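Success rate drops when the wire enters the last 5 mm, policy trained on 200 demos

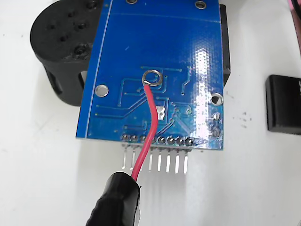
Svenja Lammers
asked January 19, 2022

I am reproducing the wire placement result from the Cotside benchmark with a single arm and a wrist camera. The task is to carry a red insulated wire by the gripper and bring its stripped, looped end to a given spot on the solder side of a blue PCB. The policy is plain behavior cloning on image input, with actions as end effector deltas. I collected 200 teleoperated demonstrations and trained until the validation loss was flat.

Coarse motion is fine. The arm gets the loop over the board in nearly every trial. The problem starts in the last 5 mm. The loop either stops short and hovers, or it goes down next to the target and the policy does not correct. Over 90 evaluation trials the failures were almost all of this second type. The validation loss does not predict any of this: two checkpoints with the same loss can behave very differently on the arm.

Things I have tried:
- Larger image crop near the finger. Small improvement.
- Action chunking. Smoother motion, same final error.
- Random color jitter. No change.

The fingers are wrapped in black tape for grip. The wire is flexible, so the position of the tip relative to the gripper differs from one grasp to the next. Is this a data problem or an observation problem? I would prefer not to collect another 1000 demonstrations to find out.

Pascal Ackermann
answered

More data. Cloning always needs more data than you think. Also lower the learning rate.

Cường Quách
answered

I would treat it as an observation problem first, then check the data. You can separate the two without new collection.

1. Take your recorded episodes and label the tip of the loop in the final part of each one. Train a small regressor from the same image features your policy uses to the labeled tip position. If the regressor error is as large as your placement error, the encoder does not carry the information and more demonstrations will help slowly. In our setup (the Drultham cell, similar wire) this was the case. The features tracked the gripper very well and the tip poorly, and the policy had learned to place the gripper.

2. Look at glare. A glossy solder mask gives a bright streak that moves when the board or the lamp moves, and a bare metal loop on top of it has very little contrast. Color jitter does not simulate this. We put a diffuser on the lamp and added synthetic highlights to the training images. The two changes were made together, so I cannot tell you which one mattered.

3. Check how much variation you have in the grasp. If the operator regrasped until the wire looked good, the demonstrations cover a narrow range of tip offsets and the policy sees the rest only at test time. Plot tip offset in the gripper frame, training against evaluation. If the evaluation points fall outside the training cloud, collect there only. Short corrective segments are enough: start with the loop already near the board and displaced to one side, record the correction, stop.

On the checkpoints with equal loss: the loss averages over all time steps, and the approach phase dominates. Report it separately for the final segment. It still will not rank checkpoints perfectly, but it is less misleading.

Regarding the tape, replace it at fixed intervals and write down when. A worn wrap changes the friction and the wire can turn in the grip on contact. That looks like a policy error in the logs.

Berkay Gökçe
answered

Agree with Cường on the regressor test. One addition: check the latency between camera and controller. Ours was around 90 ms and the demonstrations were recorded without compensation, so the final correction was always applied to an old image. The Rothe driver timestamps frames on arrival, so you have to measure the exposure offset yourself. A blinking LED in view is sufficient.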